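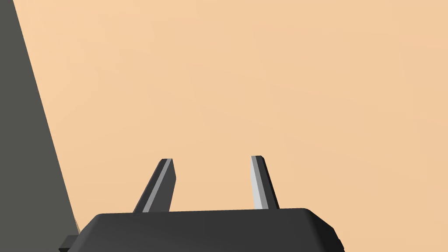 Grivico is looking for people to help us find out whether our simulation result means anything. Last year a grasping policy trained only in simulation passed 660 of 748 trials, and those trials were also in simulation. I am not impressed yet, and I ran them. A plain peach-tan surface with no texture and two gray fingers with nothing between them is an easy thing for a network to look at. Your kitchen counter is harder.

We need 13 raters for the Lotach study, starting in March. You will watch short clips of simulated and real grasps, mark each one as held, slipped or unclear, and write a line on why. Sessions last around 60 minutes and run in the evening at our Ghumman Street office. Pay is by the session, whatever you mark.

You do not need a robotics background. Warehouse pickers, line cooks and physical therapists are welcome — anyone who handles objects all day. If you have worked on the policy or its training data, please don't apply.

Raters won't be told which clips our team likes. If your marks disagree with the automatic success check, we publish the disagreement.

To apply, write to Shagufta Gilani with a few lines on your work and the evenings you can do. Questions about pay go to Kamran Siddiqui. Applications close Monday at noon.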